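Section 4. Recording demonstrations with the hand-held gripper

This section explains how to record a task by hand with the Funberg gripper, so that the robot arm can learn it later. Read Section 3 (charging and pairing) first. You do not need the arm in the room while you record.

4.1 Prepare the table

1. Choose a table with free space in front of you. Leave the usual household things on the back half. The model must learn to work with books, cartons and flowers nearby.
2. Put the object you want to teach near the front edge. For the first session we recommend one mug and one bottle with the cap closed.
3. Switch on all room lights that will be on when the arm works. If there is a window, decide now if the curtain stays open or closed, and keep it so until the end of the session.
4. Wipe the finger pads with a dry cloth. Do not use alcohol on the pads.

Note: Small items such as wrapped sweets can stay on the table, but keep them out of the path of the fingers.

4.2 Start a session

1. Hold the gripper with the fingers pointing forward and press the side button for two seconds. The light becomes green.
2. In the Dinby application, open New Session and type a task name. Use short names with a verb, for example "lift mug" or "move bottle".
3. Turn slowly from left to right, one time, so that the camera can see the whole room. Shelves, chairs and lamps help the software to find its position.
4. Press the side button again to begin the first demonstration.

4.3 Approach and grasp

1. Come to the object at the speed you would use with your own hand, or a little slower.
2. Open the fingers before you are close. Bring one finger to each side of the object and stop for a moment.

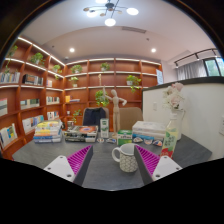 3. Close the trigger softly until both pads touch. For a mug, take the body and leave the handle free to one side.
4. Lift straight up, by the height of one hand. Then move to the target place.
5. Put the object down, open the fingers fully and go back the same way you came.
6. Press the side button to end the demonstration. A short sound means that the file is saved.

Caution: Do not squeeze thin plastic bottles with full force. The pads have high friction and a light grip is enough.

Caution: Never teach with open drinks or hot liquids. The gripper body is not protected against water.

4.4 Turning the wrist

Beginners often keep the wrist in one position for the whole session. The arm then learns only this position, and it fails when an object stands in a difficult corner. In every session, make a part of the demonstrations with the gripper turned to the left or to the right. The recording will look sideways in the preview - this is normal, and you should not correct it. The software calculates the angle from the motion sensor.
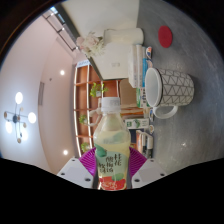 Figure 4-2. Bottle between the pads, gripper turned. The mug stays on the table.

1. Turn the wrist before you reach the object, and keep it turned while you close the fingers.
2. Check that both pads press on the bottle body. If one pad is on the cap, open and try again.
3. Do not move the other objects between a straight demonstration and a turned one.

4.5 How many demonstrations

For one simple task, record 204 demonstrations or more. The application stops a session at 3,000 and asks you to open a new one. If you delete bad recordings later, the numbers of the good ones do not change.

Delete a recording when:
- the object fell or slipped
- your other hand came in front of the camera
- the message E-151 (tracking lost) appeared

Note: E-151 appears most often when the camera is very near a plain wall. Step back, look at the shelves or other furniture for two seconds, and begin the demonstration again.

4.6 Send the session

Connect the gripper to the computer by cable and choose Upload. Keep the gripper on the charger until the bar is complete. To load the finished task on the arm, continue with Section 5.

Text of this section: Cauã Evangelista. Revised in February.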